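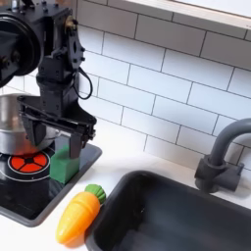
Can a robot arm be trusted to clear and reset a kitchen counter yet? Single steps are within reach on most attempts, but a full chore of five or six steps still fails too often to be left unattended.

## 4. Kitchen Reset Experiments

### 4.1 Task definition

We define a kitchen reset as the return of a small set of objects on a counter to assigned locations, starting from an arrangement the policy has not seen. The work surface has three regions: a cooktop, a sink basin, and the open counter between them. Each object has one assigned region per episode. Pots and other vessels may stay on the cooktop or be moved to a marked burner. Food items and blocks go either into a vessel or into the sink, according to a short written instruction.

The task was chosen for its ordinary content. A person completes it in under a minute without planning, and none of the objects is heavy or fragile. The difficulty lies in the order of operations and in the mix of surfaces. Raised rims divide one region from the next, metal vessels reflect the arm and its surroundings, and the basin wall limits the angles from which the gripper can approach.

**Figure 1.** Work area for the kitchen reset task. A parallel gripper is positioned over a green foam block on the toy cooktop, with a stainless steel pot behind the block. A toy carrot lies on the counter between the cooktop and the sink basin.

### 4.2 Policies compared

Three policies were compared. Stirby is a scripted baseline that segments the workspace, picks the nearest graspable object, and executes a fixed lift-and-place routine. Falum is a learned policy trained on teleoperated demonstrations, conditioned on the written instruction and two camera views. Lurine shares the Falum network but adds a verification step: after each placement, the arm withdraws to a rest pose and a separate classifier decides whether to proceed or retry.

Falum and Lurine were trained on the same set of 3315 demonstrations. The set was collected in a single laboratory kitchen, with object positions reset by hand between episodes. No simulated data was used. Demonstrations in which the operator dropped an object and recovered it were kept, on the grounds that recovery behavior is scarce in clean recordings and that filtering it out had reduced performance in earlier trials.

All three policies used the same arm, gripper, and controller settings. Gripper force was capped at a fixed value to protect soft objects. The cap was not tuned per policy, which may disadvantage the scripted baseline on smooth items, where a firmer grip would sometimes have prevented slip.

### 4.3 Protocol

Evaluation consisted of 1092 episodes, divided equally among the three policies. Starting arrangements were drawn from a fixed list so that every policy faced the same layouts in the same order. An episode ended when the policy signaled completion, when the time limit of 200 seconds was reached, or when the supervising operator pressed the stop button. Operators were told to stop the arm only for contact with the faucet, for pressure against the backsplash, or for any motion that would push a vessel off the counter.

We report two measures. *Step success* is the share of individual pick-and-place steps that left the object in its assigned region. *Chore success* is the share of episodes in which every object was in its assigned region at the end, with no operator stop. The second measure is stricter and, in our view, closer to what a household user would care about. A kitchen that is mostly reset still needs a person to come back and finish it.

Objects resting on the rim between two regions were scored as failures. This rule matters more than it may seem. Elongated items in particular tend to settle across the cooktop border when released too early, and a more lenient rule would have raised the scores of all three policies.

### 4.4 Results

Both learned policies outperformed the scripted baseline on step success and on chore success. The gap was small for isolated objects on open counter and widened when an object stood close to a vessel. Stirby treats the nearest surface as an obstacle and frequently chose an approach angle that the wrist could not reach, after which it skipped the object and moved on.

Falum handled these crowded layouts better. Its most common error was a premature close, in which the fingers met above the object and the arm carried out the rest of the motion with nothing in the gripper. The policy has no explicit check for an empty grasp, and in many such episodes it signaled completion with the object still in its original position.

Lurine reduced this error sharply. The verification step caught most empty grasps and triggered a retry, and most retries succeeded on the first attempt. The cost was time. Withdrawal and classification lengthened every step, and a larger share of Lurine episodes ended at the time limit with one object left to place.

The difference between step success and chore success was large for every policy. This follows directly from compounding: a policy that completes nine steps in ten will finish a chain of six independent steps in just over half of all attempts. The steps here are not independent – a knocked vessel makes every later grasp harder – so the observed chore success fell below that estimate.

### 4.5 Failure analysis

We reviewed video of 400 failed episodes and assigned each a primary cause. Four groups accounted for nearly all of them.

- **Grasp errors.** Empty closes, slips during the lift, and grasps that rotated the object so that it could not be released cleanly.
- **Placement errors.** Early release, release on a rim, and objects that rolled after contact.
- **Disturbance.** Contact between the wrist or the gripper body and an object other than the target.
- **Sequencing.** Correct handling of the wrong object, or completion signaled before the chore was done.

Disturbance errors were concentrated in layouts with a vessel near the target. The gripper body is wider than the fingers, and clearance at the fingertips does not guarantee clearance higher up. The demonstrations contain few examples of an operator moving a vessel aside first, and neither learned policy acquired the behavior.

Reflective surfaces were a secondary factor. In several episodes the Lurine classifier judged an object to be inside a pot when only its reflection appeared on the outer wall. Adding the second camera view to the classifier input removed some of these errors but not all of them.

### 4.6 External replication

A reduced version of the protocol was repeated at the Rosales test kitchen, which has different lighting and a deeper counter. Only Falum and Lurine were run, and neither was retrained. Step success dropped for both. The order of the two policies did not change, and the leading cause of failure remained the grasp. We did not have enough episodes at this site to compare the smaller categories with confidence.

### 4.7 Limits of the evaluation

The study covers light, dry objects at a modest scale. It says nothing about hot surfaces, running water, or sharp utensils. Operator stops were rare, but an operator was present throughout, and the results should not be read as evidence of safe operation without one. Wear on the finger pads was not controlled – pads were replaced in January and not again before the evaluation ended – and part of the slip rate in later episodes may reflect this.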